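Project log, Skandevach team
July, 9:30 p.m.

Got to the Patholm workshop early and had the bench to myself for 30 minutes. We are still on the processor task for the Marras student challenge. The job sounds simple: the arm takes the chip from the fixture plate and places it in the socket of an old Dell desktop. I spent the first part of the session on the pick position, which I had set too high last time. Taught it again, saved it, and wrote the new values in the back of this notebook.

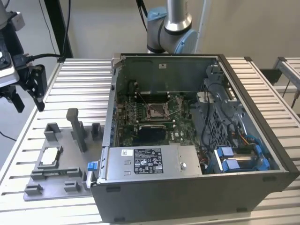

My part of the report is due at the end of the month and I have 2 pages so far. The section on grip force is the weak one. I need to explain why we close the fingers slowly and I don't have a good graph for it yet. I'll ask if we can log the force next time – the software does it, but we have never turned it on.

After the break we worked on the approach over the socket. I wanted to come straight down. The others wanted to stop a little above the board, check the angle, and then go down at low speed. We went with the stop. It makes the program longer by three lines and I can live with that. I also changed the name of every point, because "test21" meant nothing to anyone but me.

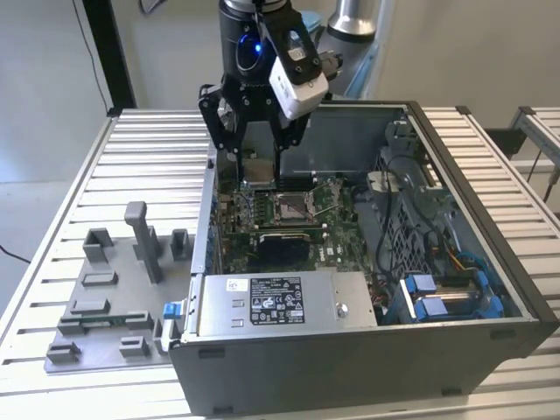 For next time

Turn on force logging before the first run.
Copy the program to the Skastano folder.
Read the rules again on time limits.
Bring my own pen and a snack.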